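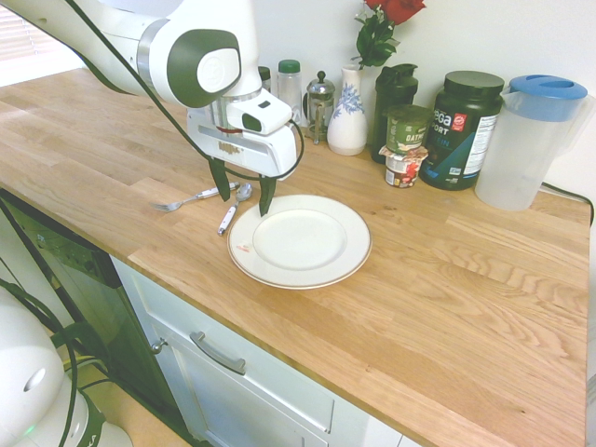

Ebbe Brekke has been teaching people to set a table for seven years, and I went to see him on a Saturday morning fully prepared to be bored. I eat most dinners out of a bowl. I own forks that came from three different apartments. The idea that a grown adult would pay $40 to learn where a spoon goes struck me as the sort of thing that happens when people have too much money or too few friends.

"You're not the first to say it," Brekke told me. He had put out one setting on an oak counter, a white plate with white-handled flatware, and was drinking coffee standing up. "I'd say half the people in my class were sent by somebody. A mother-in-law, usually."

His class is called Kovlow, after the street where he held the first one. It runs two hours. I asked what could possibly fill two hours, given that the diagram fits on an index card. Fork on the left, knife on the right with the blade facing in, spoon to the right of the knife.

"The diagram is the first five minutes," he said. "After that, people start arguing."

They argue, he says, over how close the flatware should be to the plate, whether a dessert spoon belongs above it, and whether any of this applies on a Tuesday. Brekke has views on all of it. He wants the bottoms of the handles lined up with the bottom of the plate. He doesn't want anything above the plate unless dessert is really coming. "People put out a dessert spoon and then there's no dessert. I find that upsetting."

I said I found it hard to believe that anyone sitting down hungry has ever checked whether the handles lined up. He agreed, which I hadn't expected.

"They don't check. They sit down and it's easy or it isn't. If the knife is under your napkin and your glass is where your elbow wants to be, you spend the meal moving things."

Weidong Ren took the class last winter and was there that morning to pick up a box of plates. He was less loyal than I think Brekke would have liked. "I learned it and I use it when my parents come," Ren said. "The rest of the time the fork goes where it lands." Had it been worth the money? He thought about that for longer than was polite. "The plates part was worth it."

The plates part concerns buying. Brekke tells everyone to get plain white and to buy two more than they need. He sells nothing himself, though he does send people to Jemer, a restaurant supply place where he has an arrangement he was vague about when I pushed. "They give me a discount. They don't pay me." I asked if those weren't close to the same thing. "Close," he said.

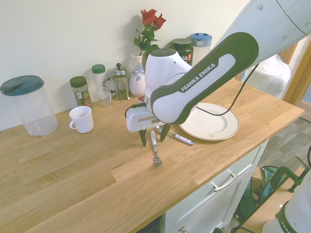

What does he do about flowers and all the other stuff that ends up on the counter? "I leave the flowers alone until we sit down, and then they go wherever people can see over them," he said. "Roses in a tall vase look great against a wall. In the middle of a small table you're talking to a plant."

He is looser about the rest than I would have guessed. The coffee press can stay out, and so can jars and mugs, as long as they keep to the back and leave room in front for a plate and a pair of hands. He has had students come in with pictures from magazines in which no one seems to own a jar of anything. "I ask them where the salt is. They don't know where the salt is."

Zihan Meng, who helps him with the bigger classes, is stricter. She wants the counter cleared before the first plate comes out, and she wants each piece of flatware picked up by the handle. "Nobody wants your thumb on the part that goes in their mouth," she said. It was the one piece of advice I heard all morning that I couldn't find anything wrong with.

The part I still don't buy is the claim, printed on the class flyer, that a set table makes families eat together more often. I asked Brekke where that came from. He said it came from his students. I asked how many of them. He said it was a feeling he got from talking to them, and then he said he'd probably take it off the flyer.

I went home and lined up a fork and a knife beside a plate of leftover noodles. I moved the fork to the right side because that's the hand I use. Ren had told me he does the same.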